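Berix Server 7
Application server from Prostel

Berix 7 runs your old Java services and your new ones on the same box, so they can finally blame each other directly. Startup logs have been trimmed from 1327 lines to something a person might read.

Two editions: Standard, and Cluster for shops with a pager rota.
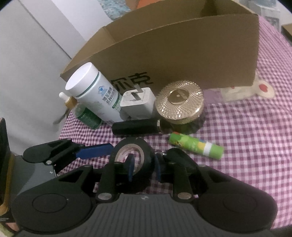 Upgrades from Berix 6 keep your existing config files, including the one Tarek Tahiri asked you to delete.

License: per node
Support: Astport desk, English and French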